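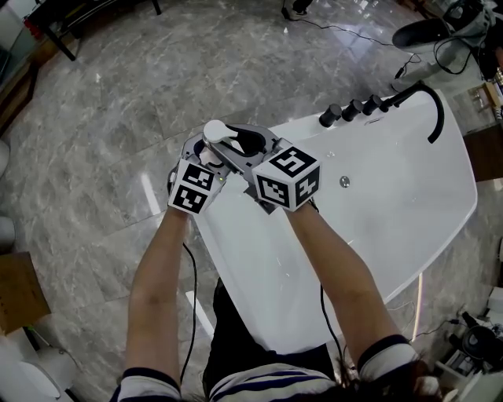 Chapter 2
Gemstones and How to Look at Them

Pick up any piece of jewelry with a colored stone in it and turn it slowly under a lamp. Something happens, doesn't it? A flash runs along one edge, the middle goes dark, then the whole stone lights up from underneath and you find yourself tilting it back to see that again. People have been doing this for thousands of years, and you'll be doing it a great deal over the course of this chapter (a borrowed ring or a brooch from a drawer will do perfectly well).

In Chapter 1 we worked with metals: how gold is alloyed, why silver tarnishes, what a hallmark can tell you. Now we come to the part most students have been waiting for. Gemstones are where jewelry meets geology, and the meeting is a lively one. A sapphire and a ruby are the same mineral, corundum, with different traces of other elements in it. Emerald and aquamarine are both beryl. A little chromium or iron in the wrong place (or the right place!) changes everything, and once you know that, a jeweler's window looks quite different.

What makes a gem?

Three qualities come up again and again in the trade: beauty, durability and rarity. They don't carry equal weight in every stone. Opal is soft and can crack if it dries out, yet people adore it. Quartz is everywhere on the planet, yet a good amethyst still earns its place in a necklace. And then there are the gems that aren't minerals at all, such as pearl, amber, coral and jet, which come from living things and need their own kind of care. We'll give them a section of their own at the end of the chapter.

Hardness, toughness and the kitchen drawer

You've probably heard of the Mohs scale, which ranks minerals from 1 (talc) to 10 (diamond) by which one will scratch which. It's a wonderfully simple idea, and it has a catch. The steps aren't even. The gap between corundum at 9 and diamond at 10 is far larger than the gap between any two neighbors lower down. The scale also says nothing about toughness, meaning how well a stone stands up to a knock. Diamond will scratch anything in your kitchen drawer, but it can still split if it is hit hard in the wrong direction. Jade is much softer and wonderfully tough — it was carved into axe heads long before anyone thought of hanging it from an ear.

For everyday rings, jewelers like a hardness of 7 or more. Ordinary household dust contains tiny grains of quartz, and quartz is a 7, so a softer stone that is wiped with a dry cloth every Saturday will slowly lose its polish. Earrings and pendants lead an easier life, and you can be bolder with them.

Cut and color

Rough stones are often dull things. I still remember the first parcel of garnets I was handed as a student, which looked like something you'd shake out of a shoe. Cutting brings out what is inside, and the cutter has to weigh brightness against size, since every facet costs weight. We'll look at two main families in this chapter, the faceted stones and the smooth, domed cabochons, and you'll learn why a star sapphire must always be the second kind.

Color gets more pages than any other subject here. We describe it by hue, tone and saturation, and you'll be surprised how quickly your eye sharpens with practice. Look at stones in daylight near a window, then under a warm bulb. Alexandrite can go from green to red between the two, and even a modest blue sapphire may shift a little.

Before you read on

Keep a notebook. Write down what you see before you try to name the stone, and don't cross out your wrong guesses, as they make very good reading later.

Key words for this chapter: cabochon, cleavage, corundum, facet, hue, inclusion, luster, saturation, toughness.

Section 2.1 begins with luster, the way light comes back from the surface of a stone. You'll need a lamp, a sheet of plain white paper and the piece of jewelry you chose.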